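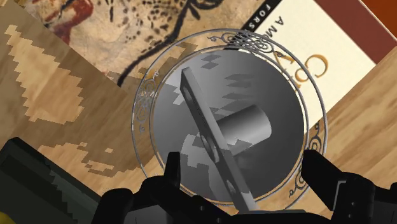 I'd gone to see Radoslava Havlíček with one question, really: when can I stop doing the washing up? She laughed at me before I'd even got my coat off. "Ask me about picking things up first," she said. "Everyone wants to skip that bit."

Radoslava works at Clasuretti, where she teaches robot arms to handle small parts, and she does nearly all of it in simulation before a real machine gets a go. The current job is called Trelludov (she named it, and won't say why). The task is to take hold of a flat metal bar with a stubby cylinder sticking out of its side. I could do that half asleep!

"You could," she said. "You'd also know it might tip when you lifted it. The arm has to learn that."

Last May they ran 1,364 simulated attempts and 1,188 ended with the part held properly. I thought that sounded brilliant. She pulled a face.

"Would you let somebody put your plates away if they dropped that many?"

Fair point — I wouldn't. And clutter makes it harder, she told me, so she likes to put parts down among patterned, shiny or see-through things. "Glass is a pain. Books are nearly as bad, all those pictures and big letters. A real kitchen table has the lot."

So what about the shop floor? She's much cheerier there. Sorting the same bracket all day under the same lights is "pretty much doable now", and she'd trust an arm with it tomorrow. Homes are another matter, and she wouldn't give me a year however much I nagged.

"I've got 35 mugs at home and no two handles match," she said. "I still wash them myself."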